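Recording pick-up-a-toy demos with two arms

I've been collecting demos for our tidy-up policy (project name Bomov, don't ask) and people keep asking how I set up my sessions, so I'm writing it down before I forget the details. We're up to 3358 episodes and I threw away plenty of early ones!

1. Put the basket on the floor and move it

Same basket, new spot every few episodes. I like having some of them right up against an appliance or a wall, where the arms have less room to come in. If you leave it in one place the policy just memorizes the place.

2. Pick something soft

Blocks are easy and kind of boring. A plush doll squishes and flops, and clothes or a tag on a stick give the fingers something extra to deal with (leave those on, please). Go slow on the first contact - press in gently with one arm and keep the other one open and out of the way until you need it.

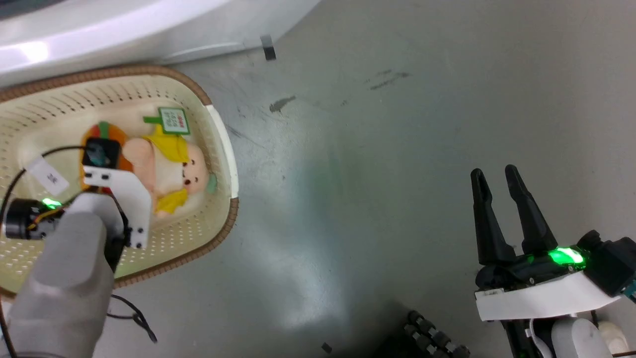
3. Record in short batches

I do 20 episodes, then stop and stretch. Folke Solheim once did 200 in one go and you could see his grasps getting sloppier toward the end. Keep the fumbles where you recover, though - those are gold. Toss the ones where you just gave up.

4. Check before you save

Play back at least 2 episodes from every batch, all camera views. I look for dropped frames first, then for cables getting dragged into the basket. Then write one plain sentence for the task, like "take the doll out of the basket," and use the same wording for the whole batch.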